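Best way to clean white panels with a metal rail across them?
Posted in Walls & Surfaces, 16 Dec 2021

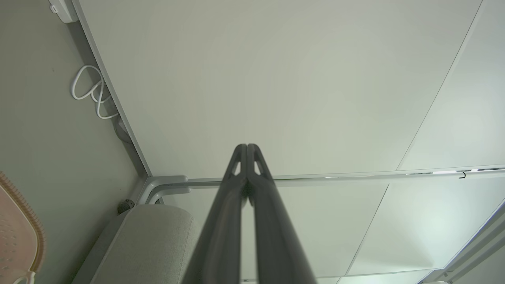

So I've been putting this off since November and I need somebody to talk me through it. The big flat panels are fine from across the room, but up close they've got a sort of film on them that drags when I run a finger over it. The light falls softly on the right side and then every streak I leave shows up like I did it on purpose. I've tried plain water (streaks), dish soap and water (more streaks), and a spray called Plilia that a neighbor swore by, and that one left it kind of tacky for two days.

The other thing is the rail. There's a little dark hook hanging off the underside and I can't tell if it slides off or if I'm going to snap it. And the seams between the panels, do you go into those with a brush or leave them alone? I don't want water getting behind there. My wall next to it is painted a gray green and I've already got one drip mark on it, so go easy on me.

Ye-ji Yang

Oh I feel this one! I had the same fight in my last place and it was the soap. You're probably using way too much. A few drops in a bucket of warm water, wring the cloth until it's barely damp, wipe the panel top to bottom, then go over it again with a clean cloth and plain water, and then dry it right away with a third one. The drying is the part I always skipped and it made all the difference (microfiber, the cheap ones are fine, I've washed mine more than 80 times and they still work).

For the tacky stuff from the spray, try one part white vinegar to four parts water, but do a spot down low first where you won't care. If the panels are painted I'd leave the vinegar out.

Seams: soft toothbrush, nearly dry, and run it along the line. Don't squirt anything in there. And hang an old towel over the wall side with painter's tape before you start, that'll save your paint.

As for the hook, I wouldn't force it. Some of them slide along to the end and some are clipped on. I just cleaned around mine.

Shanti Kandpal

what she said about drying. also magic sponge works but it dulls anything shiny so not on the rail

pretow_547

Thank you both!! Did the bottom sections tonight with hardly any soap and the drag is gone. Still scared of the hook. Big panel is Saturday's job.

Ye-ji Yang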